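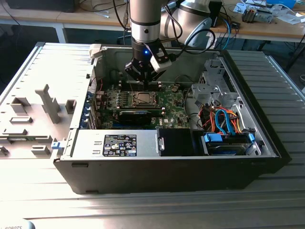
What I'm putting in the budget for the arm bench

I've spent most of the week on a spreadsheet. The arm bench at Odlow is up for its next round of money, and I have to put in a list by the end of February. Last year I asked for hardware and forgot almost everything that goes around it, so I'm writing the whole lot down before I fill in the form.

The work is taking old computers apart. Desktops first, lid off and laid on their side, then the server boards, which are fiddlier and have more on them worth keeping.

The quote from Rudd for grippers came in at £624 each. I had pencilled in a lot less. It does include the mounting plate and a spare set of fingers, and delivery is eight weeks, so an order placed after the form is approved won't be any use to us until late spring.

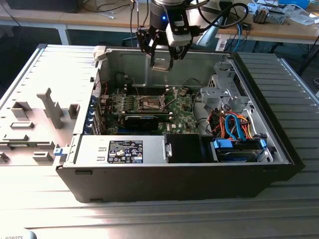 Posted by Modside, 5th February
Filed under: Robots, Money

The gripper is the easy line to defend. People understand a gripper. The lines I expect to argue over are these.

Scrap machines. We get desktops for next to nothing, but they still have to be collected, and complete ones are better than stripped ones. A tower with its power supply, card and drive still in it gives you a proper job to practise on. I've put down £200 for collection and nothing for the machines.

Hand tools. Screwdrivers go missing and the tips round off. I want one set that lives on the bench and another in the drawer.

Cables. Ours came with the arms and one is too short for where I'd like the controller to go. The longer version is sold only by the maker and costs far more than a cable should.

Software. Vundinent is on a yearly licence and we have three seats. I could manage with two if we took turns, and I may offer that up if the total looks too high.

My own hours I've left off again. They come out of a different pot and I was told not to mix them.

What I haven't decided is whether to ask for a second gripper now or wait. One sitting in a cupboard looks wasteful on paper. Eight weeks with an arm standing idle looks worse to me, but that never shows up on a form.
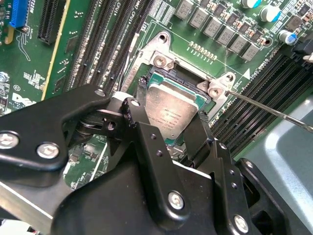
Anonymous wrote:
Ask for the second gripper now. We waited, broke a finger, and the price had gone up by the time we reordered. Also check whether the Rudd quote has VAT in it. Ours didn't.

Modside replied:
It doesn't. I've just looked. Back to the spreadsheet, and the third Vundinent seat is probably going.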